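Téléopération : combien de démonstrations pour une tâche de lave-vaisselle ?

Forum Manden > Apprentissage par démonstration

Hovgate
Bonjour à tous. Je prépare une tâche où le robot manipule une tasse dans le panier du lave-vaisselle, je le guide à distance avec deux manettes. J'ai déjà 40 démonstrations. Est-ce que cela suffit pour un premier entraînement ? Et faut-il garder les essais où j'hésite avec la pince ? Excusez mon français, ce n'est pas ma langue maternelle.

Kołodziej
40 c'est peu. Il faut 1000 minimum, sinon c'est perdre son temps.

Sustance
Bonjour Hovgate. Je ne suis pas d'accord avec le chiffre de 1000 pour un seul objet. Chez moi, j'ai obtenu un premier résultat correct avec 70 démonstrations, puis j'ai continué jusqu'à 305 en changeant la position de la tasse dans le panier. Les petites hésitations, je les garde, si le geste finit bien. Par contre je supprime les essais où la pince pousse les tiges du panier. Je conseille aussi de faire l'approche lentement et toujours du même côté, car le modèle apprend très mal quand on mélange deux manières de saisir. Vérifiez enfin que la tasse reste visible dans la caméra de tête pendant la prise, avec l'avant-bras ce n'est pas toujours le cas. Je vous mets deux vues de cette caméra.

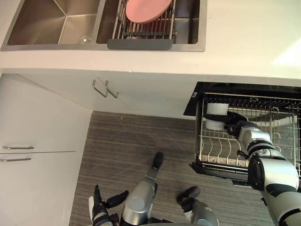
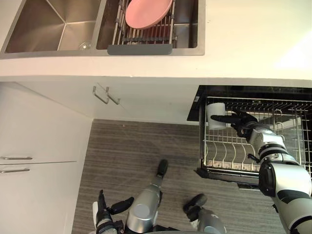

La tasse blanche et la pince droite dans le panier, sur les deux vues.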